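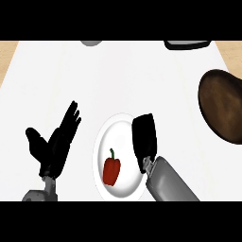

4.2 How shop-floor votes shaped the Zastberg settlement

The most exciting material in our interviews concerns the weeks between the first walkout at the Zastberg bus depot and the signing of the pay deal in June. Earlier accounts treat this period as a wait for the employer to move. Our notes tell a much livelier story! Drivers, cleaners and mechanics met in the canteen after nearly every shift, and they argued over everything: back pay, the rest-break rule, even who should hold the megaphone at the gate.

Of the 700 workers on the payroll, 200 came to the first open meeting, and the show of hands there went against the union's own bargaining team. The team had wanted to drop the claim for night pay. Members from the Drirkari line -- the route with the longest night runs -- stood up one after another and refused. As one mechanic told us, "We had already been out in the rain for it, so it was staying on the list."

Mohit Nautiyal, then branch secretary, kept a handwritten log of these meetings and kindly let us copy it. It is a wonderful source. Motions are written down word for word, including the ones that failed, and the margins carry his running notes on calls from the company's lawyer. Read next to the minutes from the Zimcombe depot, where talks were left to 4 full-time officials, the log shows how much faster news traveled at Zastberg and how often the claim was rewritten as a result.

We coded each motion by who raised it and whether it reached the final agreement. Night pay, the break rule and the return of dismissed cleaners all began as motions from the floor. Palamarchuk, the contractor that ran the cleaning crews, accepted the last of these on the final day of talks, and the rehired cleaners were back on the June roster.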